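Patchwork rug on the wall: how do I hang it so it doesn't sag?

Posted in Home & Walls by tusgate_tenant

I rent the upstairs half of a house in Tusgate with walls so thin that I know my neighbor's ringtone, his alarm and his opinions on soup. My aunt has offered me a flatwoven patchwork rug, 74 inches wide and 100 long, and I would like to put it on the shared wall. It won't fix the soup, but the room echoes like a swimming pool and something has to give.

The wall is plaster over who knows what. I tried a much smaller rug last March with carpet tacks along the top. It held for a week, developed a smile, and came down at 3 in the morning with a noise I would describe as neighborly.

What I want to know is how to hold it up evenly along the whole top edge, and whether I'm going to lose my deposit. Also, does the pattern matter? I can have the one in reds and blues or a plain gray one that looks like a wet sidewalk.

saithong_sews

Sew a sleeve. Tacks put all the weight on a few threads, and the cloth between them droops, which is your smile.

Get a strip of heavy cotton webbing or canvas four inches wide and a bit shorter than the rug. Stitch it to the back by hand along both long edges, going through the backing and catching the weave, with upholstery thread doubled. Don't use glue. I have scraped glue off a rug and I was not a nice person that weekend. Leave a gap in the middle of the sleeve so you can get a bracket in there.

Then run a flat wooden batten or a closet pole through it and hang that on three brackets screwed into studs. Plaster is a pain for stud finders, so drag a strong magnet around until it sticks to a nail. Pre-drill, go slow, and put a piece of painter's tape where the bit goes in.

As for pattern, get the busy one. Blocks in maroon and teal with some beige and tan between them will hide dust, fading and whatever your guests do with salsa. Plain gray shows everything, including regret.
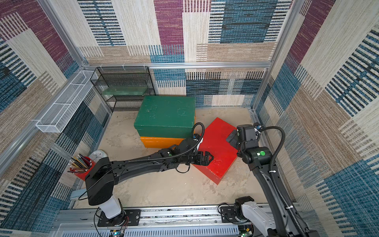 Patchwork in maroon, teal and beige, with striped blocks mixed in.

One more thing, vacuum it on both sides before it goes up. You will not want to do it after.

kulikfloors

just use velcro. stick one side to the wall and other to rug. mine been up years no problem. its a bath mat but same idea

josdale_landlady

Speaking from the other side of the deposit: three filled screw holes bother me far less than a yard of adhesive strip that takes the paint and the top layer of plaster with it. Please don't do the bath mat thing with a rug that size.

Ask in writing first. Most of us say yes, and then you have the yes. I once charged a man in Josdale $262 for a wall he'd attached a tapestry to with construction adhesive, and he was surprised, which surprised me.

Fill the holes with spackle when you leave, sand it, and touch up with the right white. There are a lot of whites. Ask for that in writing too.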